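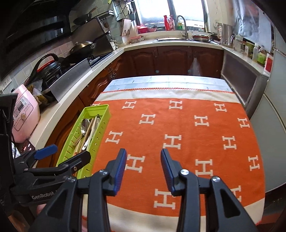
Cleaning and storing wool blankets: which tips hold up

Every November the same advice goes round again. Put it in the freezer, hang it in the sun, add a cup of vinegar, tuck a cedar block in the box and forget it until spring. I have ruined two good blankets by following tips like these, so I have become hard to please. What follows is what I do now, and what I've stopped doing.

Washing

Read the label first. If it says dry clean only, the maker may just be covering itself, but I wouldn't bet an expensive blanket on that. If there's no label, wet a corner with cool water and press a white cloth on it. Color on the cloth means you don't wash it at home, and that goes double for anything with a bright border or a red fringe next to a pale edge.

Otherwise: cool water in the bathtub, a small squirt of wool wash, ten minutes. Push it down and let it sit. Don't rub, don't wring. Rinse in water of the same temperature. It was a change from cool to warm that felted my first blanket, though the agitation can't have helped.

The "wool" button on the machine is a matter of faith. Mine spins at 400 on that setting and I have used it for small throws without trouble. My neighbor Noémie Langlois has what looks like the same model and hers came out the size of a bath mat. I no longer recommend it to people.

Vinegar

I tried it for a few years. A splash in the last rinse does seem to take away the slick feeling if you used too much soap. Using less soap does the same. It does not "set" the color, whatever your aunt says, and I have the pink towel to prove it.

Spots

Blot with a dry cloth, then a damp one, working from the outside in. Most food spots are gone at that point if you got there early. Candle wax: let it harden, lift it off with a spoon handle, and stop there for a day before you decide you need an iron and brown paper. A wool blanket thrown over a kitchen table looks nice, I grant you, but it will catch every crumb and splash, so shake it out at night.

Someone gave me a bottle of Jorker spot remover. It took out a gravy mark. So did water, on the other half of the same mark.

Drying

Flat, on towels, out of the sun. Roll it up in a dry towel first and kneel on the roll. A big blanket over a shower rod will stretch at the ends and you'll have a wavy edge that never goes back. Two racks side by side will do if you don't have the floor space. Mine takes up to 22 hours indoors. Turn it once.

Combing out a fringe: fingers only, while it's damp. I have seen the tip about the hairbrush. I have also seen the fringe afterward.

Moths

Now we get to the real nonsense. Lavender bags smell lovely. I have found moths sitting on one. Cedar blocks may do something when they're fresh and the box is tight, but the ones in most closets are just small pieces of wood. I paid for a set of Cedow rings in a weak moment and they make decent curtain weights.

What has worked in my house is dull. Clean the blanket before it goes away, even if it looks clean, as moths like skin and food traces more than they like plain wool. Put it in a bag or bin that really closes. Vacuum the closet floor and the crack along the baseboard.

Freezing is the one popular tip I came round to. Sealed bag, as cold as the freezer will go, two weeks. People who say overnight are guessing. Let it come back to room temperature before you open the bag or you'll get damp wool.

Folding

Don't leave the same crease in for a year. I refold in thirds one time and quarters the next. Rolling is better if you have the shelf. Vacuum bags save room and I used them until I opened one after 11 months and couldn't get the blanket to puff up again, so they're for synthetic comforters only now.

Pilling

A cheap fabric comb, used lightly with the blanket on a flat table. The battery shavers are faster and will also eat a hole if there's a lump under the cloth. Dougal MacBrayne wrote in to say he uses a dry kitchen sponge, the rough side. I tried it on an old scarf and it raised more fuzz than it took off. He says I had the wrong sponge.

Next up: down pillows and the tennis ball business.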